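Galerie: Tassen wegräumen

Können Maschinen inzwischen im Haushalt oder in der Werkstatt mitarbeiten? Die Frage kommt bei jeder Führung. Wir zeigen auf dieser Seite eine der kleinsten Aufgaben, an denen sich das prüfen lässt: Tassen und Becher auf ein Holzgestell stellen, wie es in vielen Küchen als zweite Etage auf der Arbeitsplatte steht. Ein Mensch braucht dafür rund 30 Sekunden und denkt nicht darüber nach.

Zusammengestellt hat die Seite Fadime Toprak, die Texte stammen von Nahom Admasu.

Das Gestell

Das Lattengestell ist aus hellem Holz und steht auf vier Beinen. Zwischen den Latten sind Spalten. Ein Gefäß mit kleinem Fuß kann dort kippeln, wenn es ungünstig aufsetzt. Zwei große schwarze Gefäße und ein kleiner rosa Becher passen nebeneinander darauf.

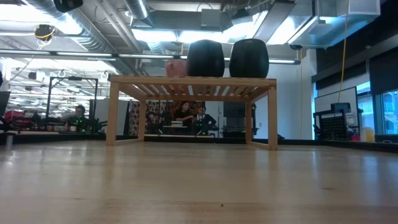
Greifen

Leere Tassen sind leicht, glatt und alle etwas anders geformt. Der Henkel zeigt mal nach links, mal nach hinten. Ein Greifer mit zwei Fingern muss entscheiden, ob er den Rand, den Bauch oder den Henkel nimmt. Bei einer bauchigen Tasse ist der Bauch oft zu breit, beim Rand bleibt wenig Spielraum in der Höhe. Der rosa Becher und die schwarze Tasse mit dem orangeroten Inneren stehen hier auf der Tischplatte, die Finger sind offen.
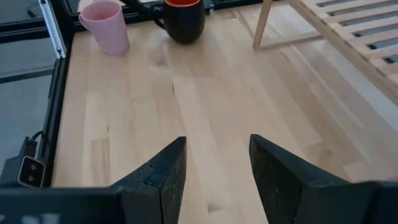 Auch die Reihenfolge spielt eine Rolle. Wer vorn anfängt, hat hinten mehr Platz zum Zugreifen. Wer mit dem größten Stück beginnt, muss die kleinen später in die Lücken setzen. Janelle Manalo hat dafür in ihren Notizen 11 Varianten aufgeschrieben, von denen sie zwei für alltagstauglich hält.

Abstellen

Das Absetzen ist nach unserer Erfahrung schwieriger als das Greifen. Die Tasse muss gerade stehen, bevor die Finger aufgehen, und die Nachbarn dürfen nicht verrutschen. Auf dem Gestell stehen eine rosa, eine graulila und eine grüne Tasse, die große schwarze daneben auf dem Tisch.
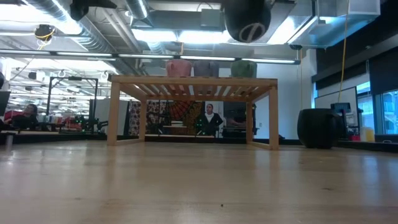 Für eine Teeküche wäre das Tempo noch zweitrangig, solange nichts zu Bruch geht. In einer Werkstatt oder im Laden sieht es anders aus, dort muss der Platz bis zu einer bestimmten Uhrzeit frei sein. Jae-hoon Gil meint, für feste Plätze und bekanntes Geschirr reiche die Technik bald. Todor Petek ist vorsichtiger. Er will erst sehen, was bei nassem Geschirr und fremden Formen passiert.

Im April kommt eine zweite Galerie zum Thema Besteck sortieren dazu.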